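Teaching a robot to do the dishes, take 81

I finally got a whole evening with the simulator, and I'm hooked! The job is simple to say: pick a plate out of the sink, turn it, stand it in the rack. Doing it through a hand controller is a different story. My wrist goes one way, the arm follows a beat later, and for the first hour I kept ramming the faucet.

Napaporn Thaweesak set me up with Nandus, the little teleop program she's been writing, and gave me one piece of advice: slow down before you let go. She was so right. I had been recording 13 tries in a row with a jerky release at the end, and a policy trained on those would learn my bad habits perfectly.
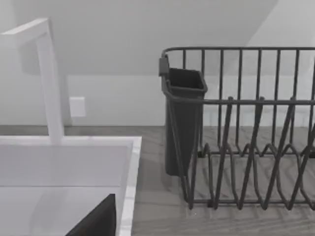
Sink on the left, rack on the right, in the simulated kitchen.

The rack is the fun part. Those zigzag dividers leave so little room that I have to line up the plate edge-on and come straight down (I hold my breath every time, which can't be helping). I'd love to try forks next, into the utensil cup, but plates first.

Napaporn wants 1,000 good demos by May. I've got 81, and 14 of those need redoing. My thumb is sore and I'm going back in after dinner!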